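News | Student Projects

Vustilley Technical College Opens Applications for Student Robotics Project
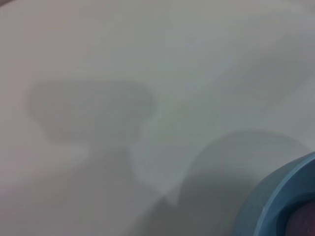 VUSTILLEY, 25/08/2025 – Vustilley Technical College today announced that applications are open for the second year of its Student Robotics Project, a course in which learners program a robot arm to pick up and put away everyday household items. The course is run by the Department of Applied Engineering with support from Brumport, a local supplier of workshop equipment.

Students work in teams and take a single task from first plan to final demonstration. Each team writes its own control program, records practice runs through a small camera mounted at the arm's wrist, and reviews the recordings with an instructor before making changes. Teams are also required to keep a written log, which counts toward the final grade.

"Our students learn a great deal from looking at what the arm sees," said Ebise Tesfamariam, head of the department. "A cup or a bowl that is easy for a person to find can be hard for a program to find when the light changes. We ask every team to study its recordings closely and to explain each change it makes."

Seven teams completed the course in its first year. Their work covered sorting, stacking and placing objects in containers, and two of the projects were chosen for further development in the college's advanced workshop. One of these, named Gebru by its team, studies how shadows on a plain work surface affect a program's ability to locate an object. The other, Tesex, is a set of practice exercises for students who have not used a robot arm before. Both will be used in class during the coming year.

Josué Aguiar, lead instructor for the course, said that prior experience is not expected. "We are looking for students who will come to the lab regularly and finish what they start," he said. "The programming can be taught – patience with a long series of tests is harder to teach."

The course will meet in the college's automation lab and will end with a public demonstration in December. Applicants must be enrolled full time and must submit a short statement of interest with the approval of an academic adviser. Forms are available from the department office.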